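Zomier two-arm kit: my first month with it

Okay, so I finally have enough hours on the Zomier kit to say something useful!

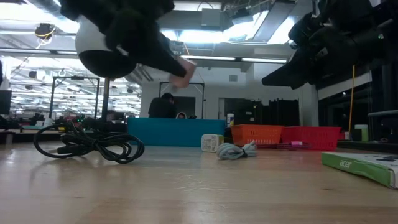

Desk-clutter sorting, with the pink block up in the left gripper and the bins along the back.

A few of you asked if it's worth the money. I paid $1733 for the pair of arms, plus $497 for the Trurholm software license (yearly, ugh). Setup took me most of an afternoon, and the printed guide skips the part where you have to zero both arms before you bolt them down. Do that first or you'll be unbolting them like I did.

What I like: the narrow fingers. They get in between things on a messy table, and small blocks are easy. I've been throwing all kinds of junk at it, cables and a power adapter and whatever else is lying there, with plastic baskets to sort into. Blocks went in the right bin 73 times before I had to step in, which made me really happy.

Cables are another story. A coil is springy and has loops sticking up everywhere, and the fingers tend to grab one loop and drag the whole mess along. A bundle with a tie around the middle goes much better (grab it at the tie!). Trurholm has a "soft item" mode that helps a little, but it's slow, nearly 18 seconds a pick on my settings.

The other gripe is the noise. The shoulder joints whine when both arms move together, and I end up wearing headphones.

Would I buy it again? Yeah, I think so, but I'd skip the extended warranty. Next up is the Oltmont wide gripper, if it ever ships. The store page still says November.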